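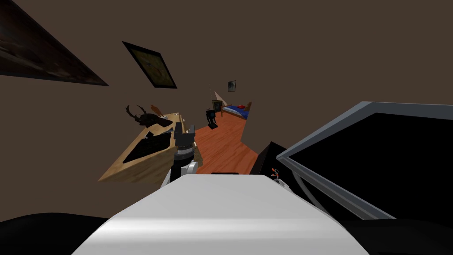
A big screen and a desk, wooden floor underneath.

Search Type and press enter

The Room Won't Do the Work
By Vasylyna Kuzmenko
January 5, 2024

Every January my mailbox fills up with people who want to fix the corner where I work. They have seen, I suppose, that I once bought a lamp. The pitch hardly changes. You are tired and behind because your workspace is wrong, and if you spend a bit of money on it you will turn into a person who answers letters.

I don't believe it. I have worked from home for 19 years, in four apartments and one drafty house in Dalley, and I have upgraded something in every one of them. My output over that time has been flat. It went up when I had a deadline and went down when my mother was ill, and I can't find the desk anywhere in that record.

Start with the evidence, or what gets passed off as evidence. The brochure that came last week was from a company called Lukitz, which sells what it calls a focus plan. For $176 they send you a questionnaire, and then a list of things to buy. On page three there is a claim that customers gained 14 hours a month after following their list. I wrote to ask how they measured it. A very polite reply told me that customers had been asked, at the end of their first month, how many hours they felt they had gained.

Felt! I feel I have lost weight every time I buy running shoes.

Think about who is answering that question. These are people who have just spent $176 on the plan, and a good deal more on the list, and cleared out a closet or argued with a husband to make space for it all. They were asked after one month, when everything still smelled of cardboard. A person in that position is going to report an improvement. I would. I'd like to see the same people asked in August, with the windows open and the kids home, but the company has no reason to ask them then and so it doesn't.
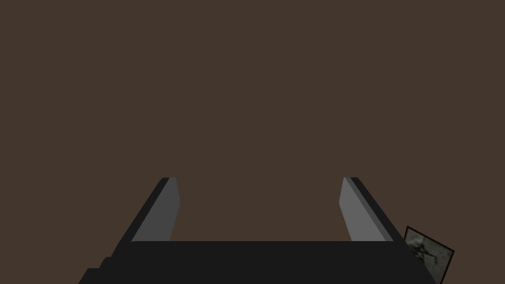 The same trouble runs through nearly everything written on the subject. Somebody moves the furniture, somebody reports feeling better, and the furniture gets the credit. Moving furniture gets you a clear weekend, some exercise, and a fresh sense that you are in charge of your life. Any of those could do it. Painting the bathroom might have done as well.

I will grant the obvious things, before anybody writes in. A chair that hurts your back is a bad chair and you should get rid of it. If you can't read what you are typing, you need a bigger screen or better glasses. Noise is a real misery, and so is cold, and people with a bad hip or bad wrists know far more than I do about what helps them. I have no quarrel with any of this. These are repairs. You have a problem you can name, and you buy the thing that takes it away, and then you stop buying.

What I object to is the other kind of purchase, where the problem has no name. You sit down, the work is dull or hard or frightening, and you notice that the cables are ugly. An hour later you know a great deal about cable trays. It feels like preparation. I have lost whole mornings this way, and what bothers me most looking back is how virtuous I felt.

A few years ago I did some contract writing for Stastulgate, a small insurance office that had sent its people home and was giving each of them an allowance to set up. My job was to write the internal newsletter, so I heard from all 40 of them. For months they wanted to talk about what they had picked. Two of them had a long and rather bitter exchange over monitor arms. In the meantime the claims backlog grew. When I finally asked one of the claims handlers what would help, she said she needed a second person who was allowed to approve payments, because the one they had was on leave. That cost nothing to fix except a manager's pride, and it took until the spring.

I think about her a lot. The allowance was real money and kindly meant, and it also let the company look busy with the wrong thing. It's much easier to send somebody a desk than to ask why their day is so badly organized. A desk can be photographed. It arrives on a date. The manager who ordered it can say something was done, and the worker who got it would seem ungrateful to complain the following week.

And the sellers have noticed. Prokopenko, the furniture store in the old bank building downtown, used to have a sign that said DESKS. The sign now says PERFORM. They are the same desks. I went in and checked, and the one I bought there for my second apartment is still on the floor, in the same finish, at a price I'd rather not repeat.

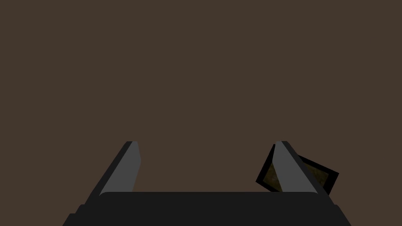 So should you spend anything at all on the place where you work?

Spend on whatever hurts, and wait a month on the rest. Write down what you want and the exact trouble it is supposed to cure, put the paper in a drawer, and see if you can still name the trouble when you take it out again.

I tried this last year with three things. One of them, a footrest, I did go on to buy, and it's fine. I couldn't remember why I had wanted the second. The third just said "shelf?" in my handwriting, and I have looked at every wall in the house without working out which one I meant.

My sister says I'm being a grump and that people are allowed to enjoy a nice room. Of course they are. I like a nice room. I'd be happier with the whole trade if it sold desks the way people sell curtains - you like the look of it, you can afford it, take it home. It's the promise on top that I won't pay for. The Lukitz people have written twice more since I asked my question. The latest one offers me the plan at a discount, and asks how many hours I feel I am losing.

Get new essays by email. One letter a month. Unsubscribe whenever you like.

Comments (4)

margit_l
I work at the kitchen table and have done for years. My neighbor has the full setup and we complain about exactly the same things.

Owen T.
Disagree on screens. Going from a laptop to a proper monitor changed my work completely. Maybe that counts as one of your repairs, but I didn't know I had a problem until it was gone, so your drawer trick would have talked me out of it.

Vasylyna Kuzmenko
Fair point, Owen. I don't have a good reply to that one.

dalleyreader
The Prokopenko sign used to say DESKS AND LAMPS.

This site uses cookies to remember your settings. Accept Manage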